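5. ハンドの取り付けと原点合わせ

この章では、双腕機 Venov に多指ハンドを取り付け、原点を合わせ、卓上で動作を確認するまでの手順を説明します。腕本体の据え付けと配線は第4章を先に済ませてください。ハンドを交換したとき、手首のケーブルを抜き差ししたとき、制御ソフト Lò を更新したときも、5.3以降の手順をやり直します。

5.1 用意するもの

・六角レンチ(付属品)
・トルクドライバー
・ハンド固定ねじ(左右の袋に分かれています。混ぜないでください)
・ケーブル固定バンド
・糸くずの出ない布
・操作用PC(Lò をインストール済みのもの)

固定ねじは一度外したら再使用しません。ねじ部にゆるみ止め剤が塗布されています。補充品は Fanell の部品窓口で、部品表の71番を指定して注文できます。

5.2 ハンドの取り付け

注意:作業の前に主電源を切り、電源プラグを抜いてください。主電源を切ると腕の保持力がなくなります。先に腕を休止姿勢にし、前腕を台に預けてから切ってください。

1. 手首フランジの合わせ面を布で拭きます。溶剤は使わないでください。
2. ハンド側の位置決めピンとフランジの穴の向きを確かめます。ピンは片側だけ径が太く、逆向きには入りません。
3. ハンドをまっすぐ差し込みます。途中で止まったら一度抜いて、ピンの曲がりを調べます。叩いて入れないでください。
4. 固定ねじを手で仮締めし、対角の順に本締めします。締め付けトルクは付表Cを参照してください。
5. 手首のコネクタを差し込み、ロックレバーを倒します。
6. ケーブルを前腕に沿わせ、バンドで留めます。手首の近くには輪になる程度の余裕を残します。
7. 電源を切ったまま手首を手で端から端まで回し、ケーブルが突っ張る位置、挟まる位置がないことを確かめます。

注:バンドは締めすぎると被覆を傷めます。ケーブルが指で軽く動くくらいが適当です。

反対側の腕も同じ手順で取り付けます。左右のハンドは外形が似ていますが互換性はありません。銘板の末尾がLのものが左、Rのものが右です。

5.3 通電と接続確認

1. 非常停止ボタンが押された状態で主電源を入れます。
2. Lò を起動し、「機器」画面を開きます。
3. 左右のハンドが「待機」と表示されるまで待ちます。
4. 非常停止を解除し、「サーボ入」を押します。

片方だけ「未検出」になる場合は、主電源を切ってから手首のコネクタを差し直してください。通電中の抜き差しは基板の故障につながります。差し直しても変わらないときは、左右のケーブルを制御箱側で入れ替えます。症状が反対の腕に移れば制御箱側、移らなければケーブルまたはハンド側の不良です。切り分けが済んだらケーブルを元の位置に戻してください。

5.4 原点合わせ

注意:原点合わせの間、指は予告なく全開・全閉の動きをします。手を近づけないでください。

1. 両腕を「準備姿勢」に移動します。
2. ハンドの指が台や物に触れていないことを確かめます。
3. 「原点合わせ」画面で左ハンドを選び、「開始」を押します。
4. 完了したら右ハンドも同じように行います。左右を同時に行わないでください。
5. 「保存」を押します。保存せずに画面を閉じると、前回の値に戻ります。

親指だけ値が外れるときは、指先パッドのめくれを調べてください。パッドが関節側に入り込むと、全閉の手前で止まります。

記録値の上限は4,000です。保存した値が上限に張り付いている指は、機械的にどこかで当たっています。その指を使わず、5.2の手順3からやり直してください。

5.5 卓上での動作確認

原点合わせが済んだら、物を置いた台の上で両腕を動かして確認します。硬さと形の違う物を混ぜて使います。缶、ペットボトル、箱、軟らかい玩具など、身近な物でかまいません。

1. 物は台の奥側に並べ、腕の手前に空きを取ります。
2. 速度を「低」に設定します。
3. 両手を台の上に出し、左右の手の間隔が300 mm以上あることを確かめます。
4. 片手ずつ、指の開閉と手首の回転を行います。
5. 軽い物から順に、つかむ、持ち上げる、元の位置に置く、を繰り返します。
6. 物を離したあと、指先の開き方が左右でそろっているかを見ます。

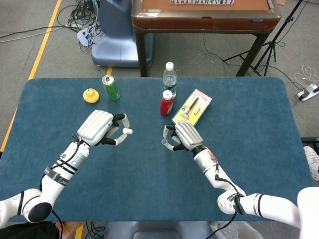 Brandedex 試験室、1月
奥側に缶、ボトル、箱入りのかみそり、黄色いアヒルの玩具を並べ、両手を台の上に出したところ。左手は甲が上、右手は指と親指が左を向いています。手順4の開閉と回転は、このように両手の間を空けた状態で始めます。ケーブルの取り回しも、この段階でもう一度見てください。

注:箱は立てかけると手の甲が触れて倒れることがあります。最初の確認では平らに置いてください。

確認中に次の症状が出たら、非常停止を押して作業を中止します。

・手首を回すとハンドの表示が途切れる:コネクタのロック、ケーブルの余裕を点検
・指が途中で細かく震える:原点合わせをやり直す
・つかんだ物がゆっくり滑り落ちる:指先パッドの汚れ、摩耗を点検
・腕を上げると関節から音がする:使用を止め、サービス窓口に連絡

5.6 記録

確認の結果は巻末の点検表に記入します。ハンドの製造番号、左右の別、保存した原点値、作業者名を書いてください。点検表は2部作り、1部を制御箱の扉の内側に入れておきます。

この章の内容についての問い合わせ先:Fanell 技術資料担当 Nhung Mai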